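Notes for week six, Household Organization (evening section)
Instructor: Ziad Khalaf

Welcome back, everybody, and thank you for the lovely batch of drawer diagrams you handed in. I have read them all and I'll return them at the break. A few of you asked whether neatness of drawing counts toward the grade, and it does not, so please stop buying rulers.

Tonight is about small things that come in bundles: rolls, tubes, candles, pencils, rolled cloths, anything long and round that you own several of and that goes wandering across the table the minute you set it down. We talked in April about flat things (paper, placemats, folded linens) and how a stack more or less looks after itself. Round things need a wall to lean on, and most of this session is about giving them one.

## 1. Choosing the bin

Shallow is usually better than deep. In a deep bin you lose sight of whatever is at the bottom, and then you buy it again, which is how my aunt ended up with enough birthday candles for a person of 855. A shallow tray lets you see everything in one look, and short bundles can stand in it without disappearing.

Things to check before you settle on one:

- The inside length, measured at the **bottom**. Many bins taper, and the label tends to give you the top.
- Rounded corners wipe clean easily but waste a bit of room. Square corners catch crumbs.
- A cutout handle is worth having if the bin lives on a shelf above your shoulders.
- Color. I like white or clear for anything tan, brown or gray, so that the contents show up.

The two trays I pass around in class are the Trudley and the Nuttall Low. The Nuttall is a little stiffer, the Trudley a little cheaper, and I've been happy with both. Please don't feel you have to purchase either one! A baking dish will do for the homework.

## 2. Upright or lying down?

My rule of thumb, and you are welcome to argue with me: if the item is no taller than about 17 centimeters and can stand on its own end, stand it up. You can then take one from the middle without starting a landslide. Longer items lie down, all pointing the same way, with a strip of folded card to stop them rolling.

Upright bundles want company. Two or three on their own will tip, but a tight cluster tucked toward one end of the bin holds itself together nicely, and the rest of the floor stays free for whatever you're adding next.

## 3. Clearing the work surface

Before you start, take everything off the table except the bin and what's going in it. I know this sounds fussy. Try it once with the mugs and the mail still there and once without, and see which evening you enjoy more. Leave open space beside the bin on the side of your stronger hand, and work with both hands over the table.
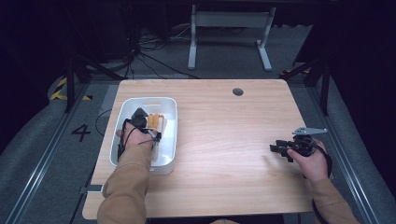 *Fig. 6.1. Tan rolls standing in a close bundle near the far end of a shallow white bin, with the table clear to the right.*

Compare the figure with your own table at home. Where is your open space, and do you have to reach across the bin to use it?

## Homework

1. Pick one bundle of round things and one shallow container.
2. Set them up both ways, upright and lying down, and live with each for a few days.
3. Write me a page on which you kept and why. Up to 800 words, please, and I mean it this time.

Reading: Vadden handbook, page 52 to the end of the chapter. Skip the part on labels, we'll do that together next time. Bring a marker.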